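# About Narley

Narley is a garment care and folding service founded by Loubna Sqalli and Anas Lamrani.
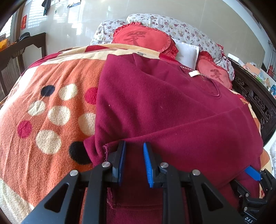 The company accepts sweaters, fleece tops, blankets and other household textiles from private clients. Each item is inspected at the hems and seams, folded by type and returned with its original tags in place. Salma Ouali directs client services, and Othmane Abdelaziz oversees the two folding rooms. Collections are made every Tuesday.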